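Droststead equipment plan, April update
To: Ilse Janssen
From: Flor Correa
03/04/2018

Hi Ilse,

You asked for the short version this time, so I'll try! The big news is that we still haven't bought an arm, and I'm pretty happy about that. Back when we wrote the proposal I was all set to order from Loltier right away. Then Wolfram talked me into doing the gripper comparison in simulation first, and it has already changed what goes on the shopping list.

Where the simulation stands

Finn has the tabletop task running: one cube, one container, and a two-finger gripper that has to pick up the first and drop it in the second. It's about as plain as a task gets, but it lets us try finger widths and camera positions before we pay for any of them. He's set up 72 starting layouts, with the cube moved and turned a bit each time. The view we keep coming back to is the one looking out past the fingers, with the cube ahead of them and the pink container off to the upper left.
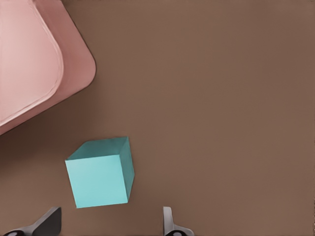
What we want to buy

The Loltier arm is still my first choice. Ruan got a second quote from Szalai, and their arm is fine too (nicer cable routing, if you ask me), but the delivery wait would push us past the summer. On top of the arm we need:

2 sets of fingers, one narrow and one wide
a wrist camera and its mount
4 table clamps, which I completely forgot in the first budget, sorry
a spare power supply

The clamps and the spare supply add $600 to what you approved. I'd like to take that out of the travel line. The only trip left on it is Pratarstead, and Wolfram says he can do that one by phone.

What I need from you

Mostly a yes or no on moving the $600. Also, could you ask purchasing if the camera can go on the same order as the arm? Ruan got two different answers from them and would love to have it in writing.

Finn is starting on the wide fingers next, and I'll send you his numbers with the final order sheet.

Thanks so much,
Flor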